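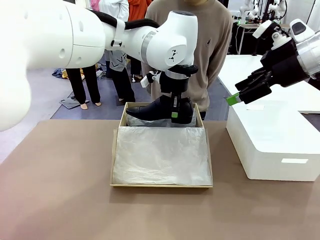 Search this site
Search

Project report: Should the packing lab buy a second two-arm station?

Course: Equipment Planning and Costing, spring term
Prepared by the Requena project group. Faculty adviser: Ilse Diekmann

1. What we were asked

The department has money set aside for one large purchase next year. The proposal on the table when we started in April was a second two-arm packing station from Fotgate, to go next to the one the lab already runs. Our job was to say whether the purchase made sense, what it would cost over its life, and what else the money could do. We were told to assume the station would be used mainly for shoe packing, which means placing a pair of shoes in a tissue-lined box, folding the tissue and closing the lid.

We should say up front that most of us came into this wanting the second station. The report is less friendly to the idea than our project proposal was.

2. What the sales material says

Fotgate's brochure describes the station as "ready for mixed goods on day one." It gives a cycle time, a payload and a reach for each arm, and a paragraph on return on investment that assumes two shifts a day. Nowhere does it say what goods were used to get the cycle time. We wrote to ask and got the brochure again, as an attachment.

The payload number doesn't help much. A dress shoe weighs very little compared with what the arms can lift. What makes a shoe awkward is the shape, the polish and the paper it goes into. A stiff heel is a fair place to hold it, the toe isn't, and a scuffed toe is a return. None of this can be looked up in a table of payloads, and we think a buyer who compares stations on payload and reach is comparing the wrong things.

The two shifts are a bigger problem. The lab doesn't run two shifts. It barely runs one.

3. How the current station is used

We went through the booking sheet for the term and sat in on sessions where we could. Over the term the sheet shows 226 booked hours. That sounds like a busy machine, and it's the number quoted in the original request for a second one.

Booked hours and working hours are different. The station log records when the arms are enabled, and for the same period it shows 90 hours. The rest went to setup, calibration, waiting for someone who knew how to clear a fault, and bookings where no one turned up. We could not split the lost time cleanly among those four. The log has no field for it and people's notes are patchy. One entry reads "gripper thing again," which was no use to us at all.

Even so, the gap is large. If the department bought a second station and it was used the same way, it would be buying a second set of idle hours.

There is a counterargument and we heard it several times. With two stations, one can be down while the other works, so no session is lost. We agree that would help. We don't agree that it takes a full station to get it. From the fault notes we could read, most stoppages involved the grippers, the finger pads or a cable. Those are parts. A lab can keep them in a drawer.

4. The hands

The current station carries a two-finger gripper on the left arm and a black multi-fingered hand on the right. The quote for the new station includes the same pairing, and the hand is the single most expensive line after the arms themselves.

We tried to find out what the hand is for. In shoe packing, the left gripper does the holding and the lowering. The hand is meant to steady the shoe and manage the tissue. People who run the station told us they like having it, and two of them said the research depends on it. That may well be true. Our question was narrower: does a second station, bought for packing, need a second one? No one we talked to could point to a written comparison of two plain grippers against a gripper and a hand on the same task. Until somebody runs that comparison, we don't see how the department can justify the line.

Fokness sells a plain gripper that fits the same wrist flange, according to its data sheet. We have not tested the fit. We would want to hold one in our hands before anyone signs for it, because data sheets have let this lab down before.

5. Costs that were left out

The original request listed the price of the station and the delivery charge. We went through the last purchase file to see what else had been paid for, and found these:

Floor space. The new station needs its own table, clear reach on both sides and somewhere for people to stand. The room would have to be rearranged and one of the benches would go.

Power and network. The electrician's estimate for the first station was exceeded. We could find the estimate and the invoice, but nothing explaining the difference.

Finger pads. These wear out. They are sold in packs of 5 and the lab has gone through 19 packs since the first station arrived. They were charged to general supplies, so they don't appear in any figure for what the station costs to run.

Boxes, tissue and shoes. Cardboard gets crushed, tissue tears and shoes get marked. Someone has been buying these out of a teaching budget. We were asked not to make a big deal of it, so we will only say that it belongs in the station's budget.

Service contract. Fotgate offers the first year free. The second-year price was not in the quote, and when we asked for it we were told it depended on usage. We asked what usage meant. We are still waiting.

Training. Every new group needs someone to show them the stop button, the fault screens and the tool change. At the moment that is whichever graduate student happens to be in the room.

We have not added these up into one total. Several of them are guesses at this point, and a total made of guesses tends to get copied into other people's slides as if it were a fact.

6. Options

Option A: Buy the station as quoted. It gives full backup and lets two groups work at once. It also uses the entire allocation and leaves nothing for running costs. We don't recommend it this year.

Option B: Buy the station with two plain grippers. Cheaper, and probably enough for packing, but it depends on the comparison in section 4, which hasn't been done. We wouldn't rule it out for later.

Option C: Keep one station and spend a smaller amount on making it available. This means a set of spare parts, a paid technician for a fixed block of hours and a booking system that cancels no-shows. The Flerosen scheduling package was suggested to us. The demo was fine, though it did nothing a shared calendar with strict rules couldn't do — and the strict rules are the part the lab lacks.

Option D: Rent a second station for one term. Fotgate does offer this. The rental price is high enough that two terms would be hard to defend, but one term would tell the department whether demand is real. Several groups said they would book more if there were more slots. We have all said things like that about the gym.

7. What we recommend

Option C now, with a review after one full term. If enabled hours rise well above the current 90 and people are still being turned away, try Option D before buying anything. The unused money should be held for the review and not returned to the general fund, which was a condition Ilse Diekmann raised at our midterm presentation and which we think is right.

We also recommend that any future quote be tested on the lab's own goods. The supplier should pack the lab's shoes, in the lab's boxes, with the lab's tissue, for a full morning, while someone from the department writes down every stop. A clip of one good placement should not count. We watched plenty of good placements this term and they told us very little about what the next hour would be like.

8. Limits of this report

We covered one term. It included the weeks before the spring showcase, when bookings jump, so the 226 may be higher than a normal term would give. We had no access to salary figures and left technician cost as hours only. Our notes on faults rely on what other people wrote down. We also didn't interview anyone at another site that owns two of these stations. Fotgate offered to set up a call with a customer it had picked, and we turned it down. On reflection we could have taken the call and simply reported who arranged it.

One member of our group disagrees with the recommendation and thinks Option B should be ordered now, before prices go up. The price rise was mentioned by the sales representative and we haven't seen it in writing.

9. Work still to do

- Get the second-year service price
- Borrow or buy one Fokness gripper and check the flange
- Add a "reason for stop" field to the station log
- Move finger pads out of general supplies
- Ask the building office whether the bench can be moved at all

3 comments
5 shares

Requena project group | Contact the department office | Copyright the authors | Back to top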